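The Cruzado club meets in a room with more power strips than chairs, and its members have spent 7 weeks on a competition called the Household Round. The rules run to 2 pages. The arguments about them run considerably longer.

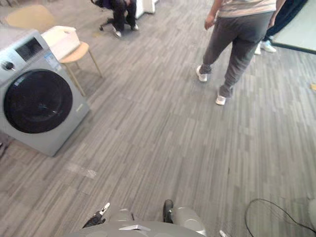 Pilar Painemal founded the club to get away from homework, and now assigns it. Her students log every practice run, which has produced 1,627 entries and a spelling of "calibration" for every taste. The laundry corner is Recep Ekinci's department. He wants the white basket kept on its stool beside the washer, and will discuss the height of that stool with anyone who stands still – most people keep walking.

Kauko Oksanen, a junior, prefers the bathroom tasks. Toothpaste, he says, is "basically a handshake with consequences." His teammates have asked him to stop saying it.
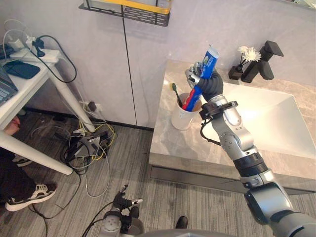 Page 7

The tube goes upright, down into the white cup with the toothbrush, and the judges take points for knocking either one. Ruaridh Forsyth wrote the grip settings in April and has been defending them ever since. Painemal lets him talk until the battery is charged, then hands him the logbook.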